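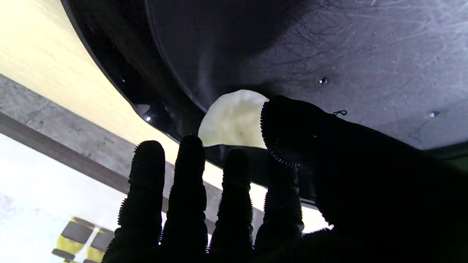

May, bench 2. Still on the black. The Marico lambswool came out of the second bath an honest dark grey-brown, and in the hank I would have passed it. Knitted up it looks worse, and I think most of that is the fuzz. Black knit hides nearly everything in the middle of the fabric and shows it all at the outline: on the black glove the body is a solid dark mass, while the edges have tiny fibres standing off them and pick up a bit of purple and pink where the light gets in. My swatches do the same with brown in place of purple. So from now on I judge the edge of a folded swatch against the window as well as the flat.

Bath as run: 378 g dry yarn, Gremau black, vinegar in two additions. Brought up slowly, held just under the simmer, left in the pot overnight. Lid on. The bath had not cleared by morning and the first rinse ran blue. Second rinse nearly clean, third clean.

The Iturra went in the same pot on a separate tie and took the colour much better, a proper cold black with no brown in it. Same scour, same soak. It is a tighter twist and there is less loose fibre on it to begin with. The Marico may still have spinning oil in it. The soak water had a slight skin on it, which I noted at the time and then ignored.

Swatches, both yarns: 2 x 2 rib for the first half, then plain. Steamed, not pressed. Rib hides the unevenness well. The plain half of the Marico has a lighter band where I joined the second ball, so the tie was too tight there. Loosen all ties to a hand's width next time, figure of eight, four to a hank.

Rub test, white cotton, 15 strokes dry and 15 damp. Iturra dry: no mark. Iturra damp: faint grey. Marico dry: faint grey. Marico damp: bad, a blue smear that I would not want on anyone's collar. Cloths pinned behind the door with the swatches.

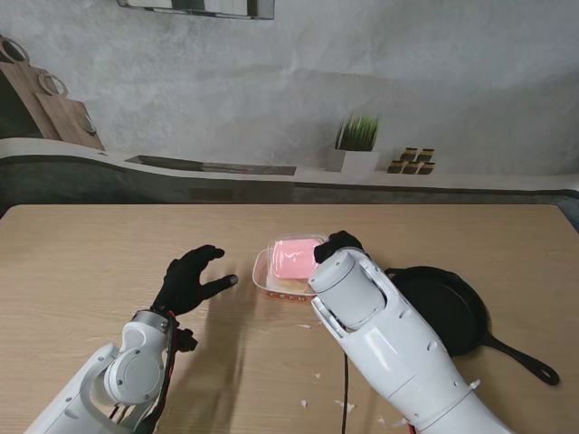 Photo: Flundside workshop, May

Window light is the other thing to sort out. Looked at the swatches on pale wood at 4 pm and both were acceptable. Looked again on white card and the brown in the Marico was plain to see. A tan surface is no good for judging a warm black — everything agrees with it. White card for all shade checks, and write the time next to the result. The earlier notes in this book don't say what the yarn was lying on, so I would not trust the comments on the navy either.

Also tried pulling a swatch of each over a sanding block and shaving it. The Iturra hardly changed. The Marico looked a shade darker straight away, which fits the idea about the fuzz, but I took off more than I meant to and there is a thin place near the cast-on. Not a finish I would offer.

For next time: scour the Marico twice, hot, more soap. One hank only, 114 g, on its own in the small pot. Same Gremau, same weight of dye to yarn so the two can be compared. Longer hold. Keep a length back undyed, tied with red cotton.

Need more vinegar. Strainer is missing again.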